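Sunday, 6 am, kettle on. Should be asleep.

Right so the hallway. Quick update before the kids are up and I lose the table again.

Colour is picked. Finally! Went with Pavwood in the end, the greyish one, after painting test patches all over the wall like a lunatic. 32 days of looking at those patches. Irnon was too yellow at night and Mum said it looked like custard so that was that.

First coat went on Thursday arvo, second one next morning. Skirting boards still to do. I hate skirting boards. Whoever lived here before us did them in gloss over gloss over god knows what, and it comes off in big rubbery strips if you so much as look at it. Went through a whole pack of sandpaper and most of my patience.

Sombat Meesuk came by to look at the dodgy patch near the meter box. Not damp, he reckons. Old filler, badly done. Dug it out, refilled it, wouldn't take any money, took a bag of lemons. Good neighbour to have.

Budget wise, had 2000 put aside for the whole hall incl. the light and the runner. Still ok I think?? The light was the big one. Runner is coming from Wongsuwan, the little rug place behind the bakery, they had one marked down by 50 bucks becuase the fringe is wonky at one end. Wonky end is going under the shoe rack.

Now the bit I'm stuck on. Hanging stuff. Long wall, no windows, and I keep changing my mind. One big thing in the middle? A whole jumble? My sister does the jumble and it looks great at hers but she's got an eye for it and I own a level I don't trust. Leaning towards fewer things with wide mats so it dosen't feel busy. Dark pictures, pale mats, thin black frames. Keep it calm.

Anyone used those sticky strips on fresh paint? How long did you wait? Tell me before August pls.

Ok, kids are up. Gotta go.
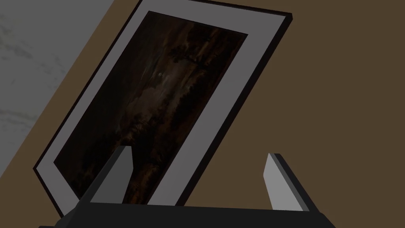 Black frame, pale grey mat, dark painting. More or less the look I'm after.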